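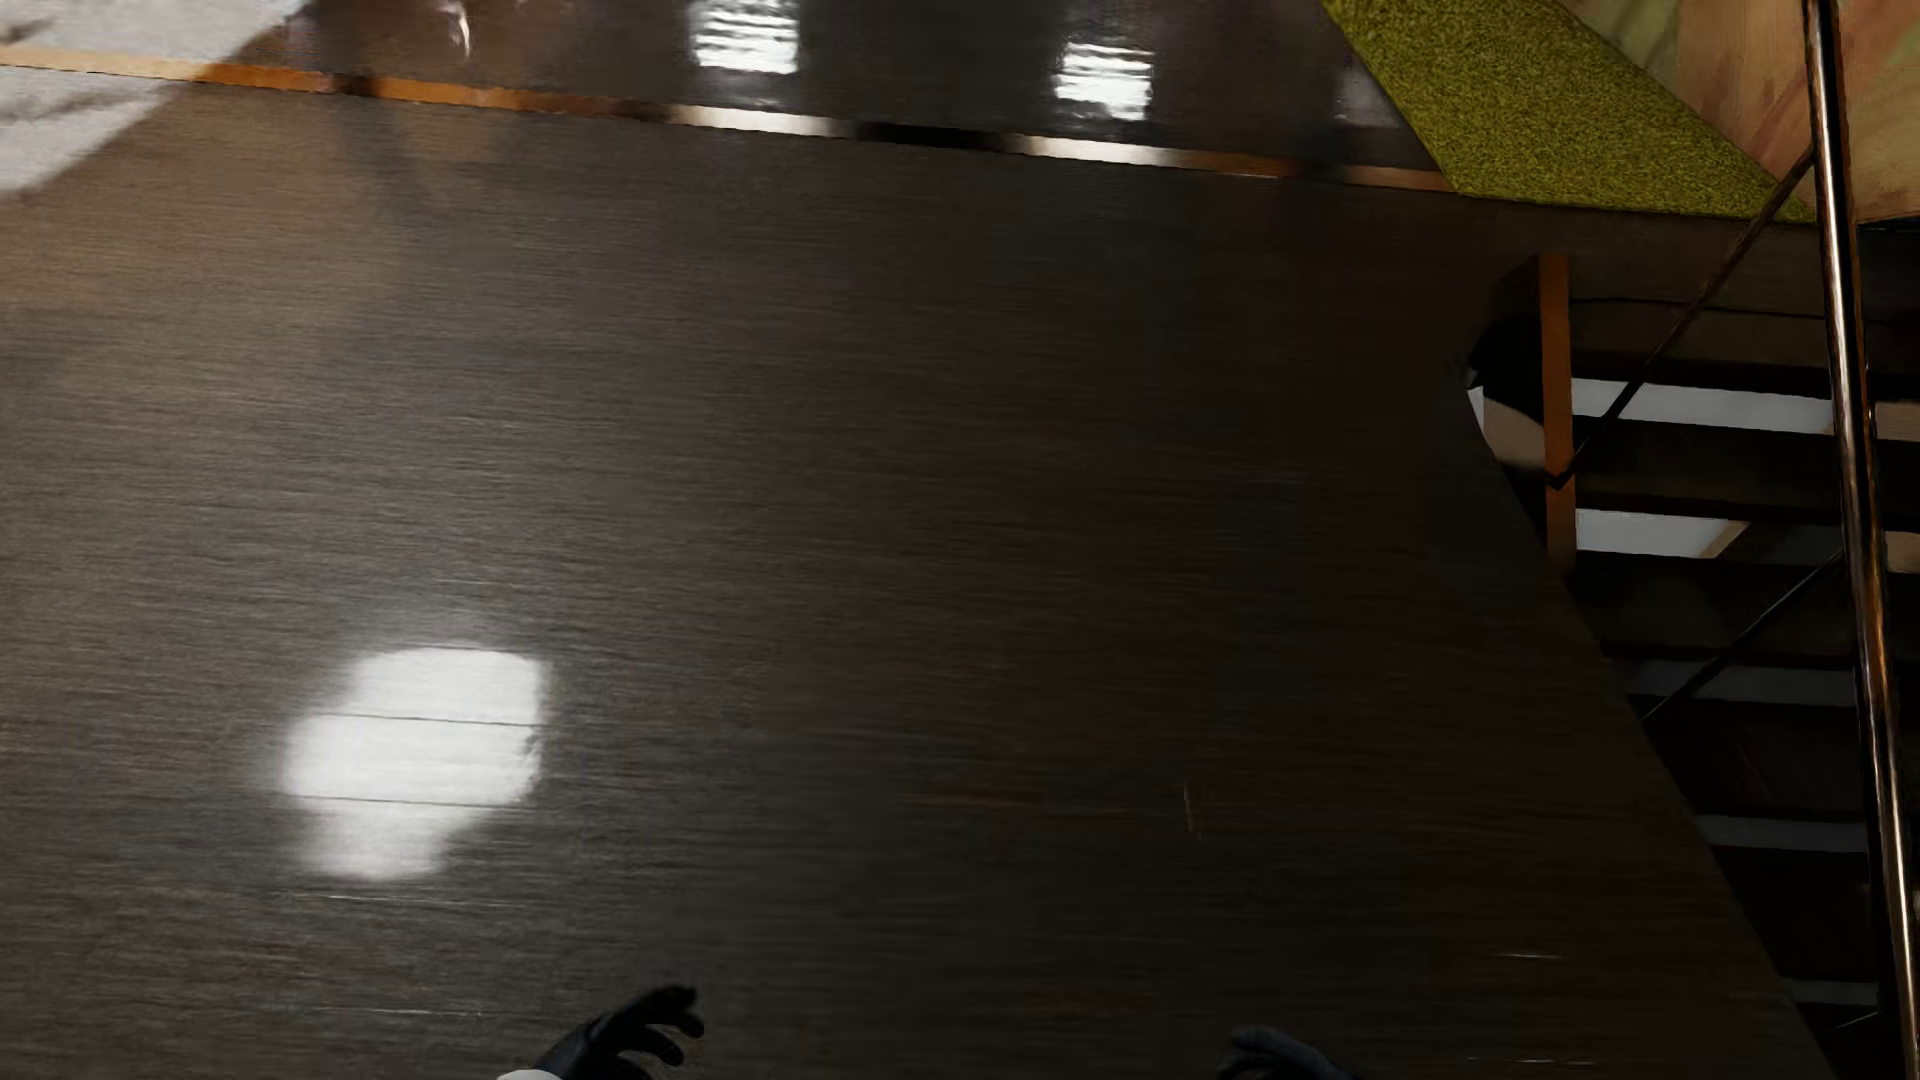
Ridges in the fingernails: a clinician's view

Vertical ridges are the commonest query at the Oralum skin clinic, its lead nurse says. "They run from cuticle to tip and deepen with age. We leave them alone."

Horizontal grooves are read differently. "A groove marks a pause in growth – a high fever can do it." The clinic logged 137 nail referrals up to March, and two went on for blood tests.

She advises against buffing. "The plate is thin already. Use a plain hand cream, and see your GP if a groove shows on over five nails."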